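손으로 쓰는 요리 공책을 권하며

요즘 나는 누구를 만나든 요리 공책 이야기를 한다. 밥을 먹다가도 하고, 엘리베이터를 기다리다가도 한다. 듣는 쪽에서는 슬슬 지겨울 텐데, 좋은 걸 좋다고 말하지 않고 참는 재주가 내게는 없다. 그러니 이번에는 아예 글로 길게 써 보기로 했다.

시작은 된장찌개였다. 작년 겨울 어느 저녁에 끓인 찌개가 기가 막히게 맛있었다. 식구들이 냄비 바닥을 긁었고 나도 밥을 한 그릇 더 펐다. 그런데 다음 주에 똑같이 끓이려니 도무지 그 맛이 안 나는 거다. 무를 넣었던가, 안 넣었던가. 멸치를 볶고 나서 물을 부었나, 그냥 부었나. 감자는 언제 들어갔지? 세 번을 더 끓였는데 세 번 다 그냥 된장찌개였다. 나쁘지 않은, 평범한 된장찌개. 그날의 찌개는 그렇게 영영 사라졌다. 지금 생각해도 속이 쓰리다.

그 길로 동네 문구점에 가서 공책을 한 권 샀다. 줄이 있는, 아무 무늬 없는 것으로. 문구점에는 Brilunow에서 나온 두꺼운 공책과 Avden의 얇은 공책이 나란히 꽂혀 있었는데, 나는 한참을 만지작거리다가 두꺼운 쪽을 골랐다. 가격은 3,000원. 이 돈으로 내 저녁 시간이 이렇게 달라질 줄 알았으면 두 권을 샀을 것이다. (결국 샀다. 지금 쓰는 게 두 권째다.)

처음에는 나도 휴대전화에 적었다. 메모 앱에 '된장찌개 2' 같은 제목을 달아 놓고 재료를 주르륵 써 두는 식이었다. 이게 참 묘한 게, 적어 놓고도 다시 열어 보지 않는다. 손에 밀가루가 묻어 있으면 화면을 만지기 싫고, 물기가 있으면 화면이 말을 안 듣고, 겨우 열면 그사이에 온 메시지부터 읽게 된다. 그러다 마늘을 태운다. 내가 태운 마늘이 다 모이면 작은 마을 하나가 김장을 했을 것이다.

공책은 조리대 구석에 펼쳐 두면 그만이다. 꺼지지도 않고 알림도 안 온다. 젖은 손가락으로 넘겨도 종이가 조금 울고 만다. 내 공책의 간장 조림 쪽은 오른쪽 아래가 갈색으로 물들었고, 전 부치는 쪽은 기름이 배어서 뒷장 글씨가 비친다. 나는 이 얼룩이 너무 좋다! 공책을 휘리릭 넘기다가 제일 지저분한 쪽에서 멈추면 그게 우리 집에서 제일 자주 먹는 음식이다. 색인이 따로 필요 없다. 어떤 검색 기능도 이렇게 빠르고 정직하게 우리 집 식성을 알려 준 적이 없다.

무엇을 적느냐고 묻는 사람이 많다. 나는 처음에 요리책 흉내를 냈다. 재료, 분량, 순서, 이렇게 칸을 나누고 자를 대고 줄까지 그었다. 네 쪽쯤 그렇게 하고 나니 팔도 아프고 재미도 없었다. 무엇보다 그렇게 적은 것은 세상 어디에나 있는 조리법이었다. 인터넷에 가면 더 깔끔하고 사진도 달린 것이 널려 있다. 굳이 내가 손으로 베낄 까닭이 없었다.

그래서 적는 방식을 바꿨다. 지금은 그날 있었던 일을 쓴다. "두부가 너무 물러서 부서졌음. 그런데 부서진 쪽이 국물을 더 먹어서 맛있었다. 다음에는 일부러 손으로 뜯어 넣을 것." "무생채, 설탕 줄여도 됨. 오늘 무는 달았다." "불고기, 배 없어서 사과. 차이 모르겠음. 식구들도 모름." 이런 식이다. 분량은 대충 적는다. 우리 집 국자로 두 번, 밥숟가락으로 깎아서 하나. 남이 보면 아무 쓸모가 없는데 나한테는 저울보다 정확하다. 내가 늘 그 국자를 쓰니까.

나는 이 대목이 손으로 쓰는 요리 공책의 가장 큰 즐거움이라고 생각한다. 요리책의 조리법은 언제나 완성되어 있다. 실패한 적이 없는 얼굴을 하고 있다. 중불에서 10분이라고 쓰여 있으면 중불에서 10분이다. 그런데 우리 집 중불과 그 집 중불이 같을 리 없고, 내가 산 가지와 그 책의 가지가 같을 리 없다. 공책에는 그 틈이 그대로 남는다. 가지볶음 하나가 내 공책에는 다섯 번쯤 나오는데, 나올 때마다 조금씩 다르다. 처음에는 기름을 잔뜩 먹어서 느끼했고, 다음에는 소금에 절였다가 너무 짰고, 그다음에는 전자레인지에 먼저 돌렸더니 갑자기 훌륭해졌다. 그 쪽에는 느낌표가 세 개 찍혀 있다. 그때의 내가 얼마나 신이 났는지 글씨 모양만 봐도 안다. 획이 날아간다.
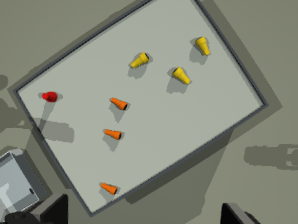 글씨 이야기가 나왔으니 말인데, 나는 악필이다. 초등학교 때부터 지금까지 글씨로 칭찬을 들어 본 적이 없다. 그래서 손으로 쓰는 일이라면 뭐든 피해 다녔고, 축하 카드도 남한테 부탁했다. 그런 내가 매일 저녁 뭔가를 쓰고 있다는 게 스스로도 신기하다. 요리 공책의 글씨는 예쁠 필요가 없다. 한 손에 뒤집개를 들고 다른 손으로 쓰는데 예쁘면 그게 더 이상하다. 알아볼 수만 있으면 되고, 가끔은 그것도 안 된다. 내 공책에는 '참기름 나중에'인지 '참기름 낮게'인지 끝내 알 수 없는 줄이 하나 있다. 두 가지로 다 해 봤는데 참기름을 나중에 넣는 쪽이 맛있었으니 그렇게 읽기로 했다.

펜은 Skandmont의 굵은 볼펜을 쓴다. 만년필도 써 봤다. 잉크가 물에 번져서 갈비찜 한 쪽이 통째로 파란 호수가 되었고, 명절에나 하는 음식이라 다시 적기까지 한참을 기다려야 했다. 연필도 나쁘지 않지만 기름 묻은 종이에는 잘 안 먹는다. 볼펜은 웬만하면 써지고, 잃어버려도 마음이 안 아프다. 나는 볼펜에 끈을 매어 냉장고 옆 고리에 걸어 놓았다. 은행 창구 같다고 놀림을 받았지만 그 뒤로 펜을 찾느라 국을 넘치게 한 적은 없다.

누가 요리 공책을 시작하고 싶다고 하면 나는 꼭 첫 쪽을 비워 두라고 말한다. 첫 쪽은 누구에게나 어렵다. 잘 쓰고 싶어지고, 근사한 요리로 시작하고 싶어지고, 그러다 보면 주말까지 미루게 된다. 그냥 두 번째 쪽부터 오늘 먹은 것을 쓰면 된다. 라면도 좋다. 내 첫 번째 공책은 달걀 삶는 시간으로 시작한다. "끓고 나서 7분. 노른자 가운데만 말랑." 그 한 줄이 전부다. 그런데 이 쪽을 내가 얼마나 자주 들춰 보는지 모른다. 달걀 삶는 시간은 이상하게도 외워지지가 않는다.

매일 쓰겠다는 결심도 하지 않는 편이 좋다. 나는 9월이 시작되면 이상하게 의욕이 솟는 사람이라 해마다 이맘때 일기장이니 가계부니 하는 것을 새로 사고는 했다. 다들 앞쪽만 까맣고 뒤는 하얗다. 요리 공책이 그 꼴이 되지 않은 건 안 쓰는 날을 신경 쓰지 않아서인 것 같다. 시켜 먹은 날은 안 쓴다. 김치에 김만 놓고 먹은 날도 안 쓴다. 한동안 일이 바빠서 열흘 넘게 한 줄도 못 쓴 적도 있는데, 공책에는 날짜 칸이 없으니 빈자리도 없다. 호박전 다음에 바로 콩나물국이 온다. 그 사이에 무슨 일이 있었는지 공책은 묻지 않는다.

대신 꼭 적는 것이 있다. 누구와 먹었는지다. 처음부터 그러려던 것은 아니고, 어느 날 잡채 옆에 무심코 "이모네 다녀간 날"이라고 적었던 게 버릇이 되었다. 나중에 그 쪽을 펼쳤더니 잡채보다 그날 저녁이 먼저 떠올랐다. 당면을 너무 불려서 뚝뚝 끊어졌는데도 이모가 숟가락으로 떠먹으면 된다며 웃었던 것, 남은 것을 싸 드리려는데 맞는 뚜껑이 없어서 접시를 덮어 보냈던 것. 사진을 찍어 두었다면 잡채의 모양은 남았을 것이다. 그런데 나는 그날 사진을 안 찍었고, "이모네 다녀간 날" 일곱 글자만 가지고도 이렇게 많은 것을 기억한다.

우리 어머니에게도 요리 공책이 있었다. 정확히 말하면 은행에서 주는 탁상 달력 뒷면이었다. 해가 지난 달력을 뜯어서 뒷면에 적고, 고무줄로 묶어서 찬장 안쪽에 넣어 두셨다. 식혜 만드는 법 앞면에는 4월이 인쇄되어 있고, 치과 가는 날에 동그라미가 쳐져 있다. 어머니의 조리법에는 분량이 아예 없다. "엿기름 넉넉히." "설탕 먹어 보고." "밥알 뜨면 됐음." 어릴 때는 이게 무슨 조리법인가 싶었다. 지금은 안다. 어머니는 자기가 이미 아는 것은 적지 않으셨던 거다. 자꾸 잊어버리는 것만 적으셨다. 그러니 그 종이 묶음은 어머니가 무엇을 잘 잊으셨는지에 대한 기록이기도 하다. 어머니는 식혜에 생강 넣는 걸 늘 깜빡하셨던 모양이다. '생강'에 밑줄이 두 번 그어져 있다.

나는 그 식혜를 30인분이나 끓여 본 적이 있다. 집안 잔치 때 내가 하겠다고 덜컥 나선 것이다. 큰 솥을 빌리고, 어머니 종이를 벽에 붙여 놓고, "넉넉히"가 30인분에서는 얼마인지를 밤새 고민했다. 결국 먹어 보면서 넣었다. 먹어 보고, 넣고, 또 먹어 보고. 새벽쯤 되니까 혀가 얼얼해서 단지 쓴지도 모르겠는데 밥알이 떠올랐다. 밥알 뜨면 됐음. 나는 그 자리에서 불을 끄고 공책에 적었다. 분량은 적지 못했다. 나도 "먹어 보고"라고 적었다. 그렇게 쓰면서 혼자 얼마나 웃었는지 모른다.

사람들은 이제 조리법을 영상으로 본다. 나도 본다. 아주 많이 본다! 칼질하는 손을 바로 옆에서 들여다볼 수 있다는 건 굉장한 일이고, 생선 손질은 글로 백 번 읽는 것보다 한 번 보는 편이 낫다. 나는 영상으로 배운 요리를 공책에 옮겨 적는 시간을 특히 좋아한다. 옮기다 보면 내가 무엇을 봤는지 알게 된다. 한 번은 크림 파스타 영상을 세 번이나 보고도 버터가 언제 들어가는지 적지 못했다. 소스가 반짝거리는 것만 넋 놓고 봤던 거다. 다시 돌려 보니 버터는 맨 끝에, 불을 끄고 나서 들어갔다. 그걸 한 줄 적고 나서 만든 파스타는 지금까지도 우리 집 손님상에 올라간다.

공책을 바꿔 보는 재미도 있다. 나와 같은 병에 걸린 친구가 둘 있어서 가끔 만나면 서로의 공책을 돌려 읽는다. 한 친구는 Ruppert에서 나온 모눈 공책에 냄비 그림까지 그려 가며 적는다. 냄비 안에 무엇이 어느 층에 깔리는지 단면도처럼 그려져 있어서 볼 때마다 감탄한다. 다른 친구는 온통 욕이다. 오징어 껍질이 안 벗겨진다고 반 쪽에 걸쳐 오징어를 저주해 놓았다. 그런데 그 아래에 작은 글씨로 "키친타월로 잡으니까 벗겨짐"이라고 쓰여 있고, 나는 그 덕분에 오징어를 무서워하지 않게 되었다. 공책을 읽으면 그 사람이 부엌에서 어떤 표정을 하고 있는지가 보인다. 오래 알고 지낸 친구인데도 처음 보는 얼굴이 거기에 있다.

물론 불편한 점도 있다. 불이 나거나 물에 잠기면 끝이다. 여행 가서 갑자기 닭볶음탕을 해야 할 때 공책은 집에 있다. 같은 음식이 여기저기 흩어져 있어서 제일 나은 판본을 찾으려면 앞뒤로 한참 뒤져야 한다. 나는 그래서 마음에 드는 쪽의 모서리를 접어 두는데, 접다 보니 절반이 접혀서 이제는 접히지 않은 쪽이 더 눈에 띈다. 누군가는 스캔해서 정리하라고 했고, 맞는 말이다. 언젠가 하긴 할 것이다. 하지만 뒤지는 시간이 나는 그렇게 아깝지 않다. 닭볶음탕을 찾다가 작년에 한 번 해 먹고 까맣게 잊은 우엉밥을 만나고, 그날 저녁이 우엉밥이 되는 일이 꽤 자주 있다.

예전에는 저녁 준비가 하루의 마지막 숙제 같았다. 빨리 해치우고 앉고 싶었다. 지금도 피곤한 날은 피곤하다. 그래도 적을 것이 생긴다고 생각하면 조금 궁금해진다. 오늘은 양파를 더 오래 볶아 볼까. 식초를 한 방울 넣으면 어떻게 될까. 망하면 망했다고 쓰면 된다. 망한 이야기가 제일 재미있다. 내 공책에서 친구들이 가장 좋아하는 쪽은 파이 반죽에 설탕 대신 소금을 넣은 날의 기록인데, 거기에는 조리법이 한 줄도 없다. "통에 이름표 붙일 것"이라고만 적혀 있다.

어제는 애호박을 얇게 썰어서 새우젓에 볶았다. 물이 너무 많이 나왔다. 다음에는 뚜껑을 열고 해 볼 생각이다. 그렇게 적어 두었다.

2023년 9월 1일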